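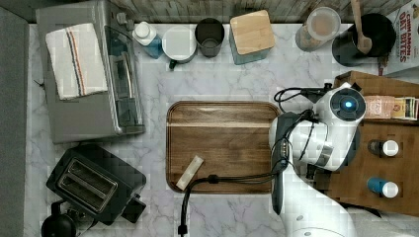
# byun-permits

Parking permit records for the Lirnton campus garages, scraped and cleaned for the transit methods class. Read this whole page before you make a chart out of it. I mean it.

## What's in it

| file | contents |
|---|---|
| `permits.csv` | one row per permit, with garage, type and start month |
| `fees.csv` | what the parking office says each permit costs |
| `appeals.csv` | ticket appeals, typed up from paper forms |

Garages covered are Clistden and Ikutthorpe. The surface lots are missing. I asked for them in September and was told they were "in a different system," which I take to mean a different spreadsheet.

## Things I don't trust

- **Fees.** The posted student rate is $60 a month. Payroll deductions and card charges don't always match that, and the office couldn't explain the gap to me. Treat `posted_fee` as a claim. There is no column for what people really paid.
- **Waitlist days.** `wait_days` tops out at 90, with a suspicious pile of rows sitting right on 90. My guess is the form won't take a bigger number. Don't average this column.
- **Appeals.** Sota Amano typed these in by hand and was careful, but the reason codes are the office's own. Code 14 is "other" and it swallows most of the good stuff.
- **Dropped permits.** A student who gives up a permit and buys another shows up as 2 people. I have no way to join them back together. IDs were stripped before we got the export.

## What it's good for

Comparing permit types inside one garage. Maybe month-to-month demand, if you're gentle with it. The claim on the campus site that the garages are "never full" can't be checked with this data, because a permit isn't a parked car. Please stop citing this repo for that.

## Loading

```
import pandas as pd
p = pd.read_csv("permits.csv", dtype={"garage_code": str})
```

Keep `garage_code` as a string or the leading zeros vanish.

## Changes

- Kyu-ri Shin fixed the swapped garage codes. Anything you made before that fix has Clistden and Ikutthorpe backward.
- Removed `satisfaction_score`. I couldn't find anyone who remembered being surveyed.

Corrections go in the issue tracker. Bring a receipt if it's about fees.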